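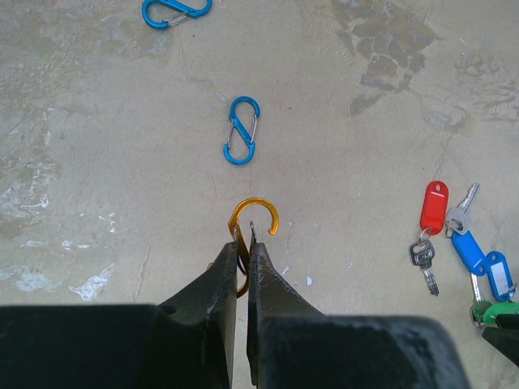

Looking after a gripper

The workshop at Horkimine opens at seven, and the first job of the day is done with a torch and a cloth. Noel Lumbao crouches beside the arm, wipes down both black fingers and runs a thumbnail along the edge of each one. He is feeling for a step in the surface. If he can feel one, the finger comes off.

The cell handles small, awkward metal goods: keys on plastic tags, S-shaped carabiners with wire gates, split rings. It picks them straight from a bare concrete floor. There is no tray and no mat, and the floor is cracked and stained in places, which is how the owners want it. Satish Nair, who runs the site, says most of the sheds his customers work in have floors like it.

Concrete is hard on fingers. To get hold of a carabiner lying flat, the tips have to go down almost to the surface, and any error in height is paid for at the tip. Lumbao keeps the clearance in a notebook as well as in the controller. He has seen the controller's copy overwritten twice.

Setting the height

The height check is done after every change of fingers. The arm is brought down slowly over a clear patch of floor with a strip of paper underneath. When the paper drags but still pulls free, that is the zero. The same thing is repeated at 10 points across the working area, as the slab isn't level and falls away towards the drain.

"People want to do it at one point and go home," says Kavitha Suvarna, the technician who wrote the procedure. "Then they come in and the tips are scraping at the far side." 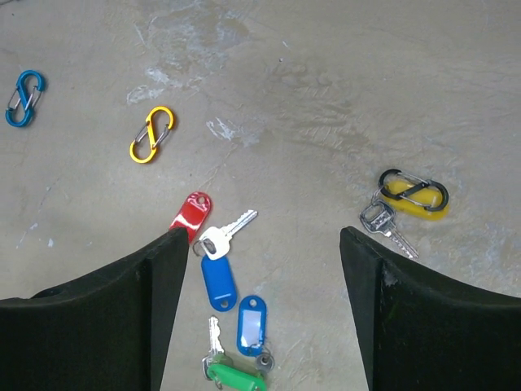
Once the height is right she moves on to the opening. The fingers need to part widely enough to come down either side of a key and its tag without nudging whatever is lying next to them, and they need to do it the same way every time. She opens and closes the gripper 20 times with nothing in it and listens. A dry slide makes a faint tick at the end of its travel, and it gets a wipe of light grease, put on with a cotton bud. Too much grease picks up dust from the floor, and the dust does more harm than the dryness did.

Then comes the wrist camera. The lens is cleaned with a blower first and a cloth second, never the other way round. Suvarna checks that both fingertips show in the picture and that they meet where the software expects them to. Glossy plastic tags throw back the overhead lights as white patches, so the exposure is set with the tags in view.

The last check is a carabiner. The metal ones are smooth and curved, and a worn pair of fingers will let them turn in the grip. She has the arm pick one up, hold it for 24 seconds and put it down again. If it has swung round by more than a few degrees, the pair is changed.

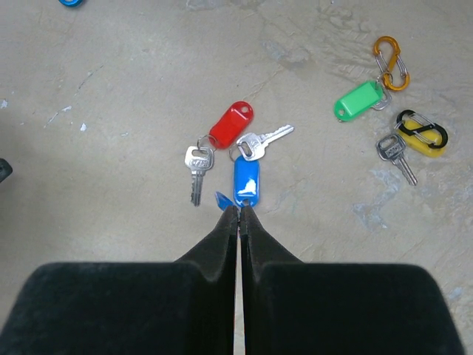 When the fingers come off

Fingers are changed as a pair, even when only one is worn. Horkimine plans for 4,000 picks from a set, though Lumbao says a bad week can finish one much sooner. The spares come from Ernetti, a small machine shop across the yard, and are kept in a drawer in labelled bags.

Each finger is lined up against a steel block before it is tightened. The screws go in by hand, then with the driver, a little on each side in turn. The old pair is dated with a paint pen and put in a box under the bench. Nair wants them kept until April, when he will decide whether to try a harder tip.

Lumbao would sooner leave the tips as they are. A softer finger wears, he says, but it gives a little when somebody gets the height wrong, and he can fit a new pair before his tea is cold. A bent wrist takes the cell out for the rest of the week.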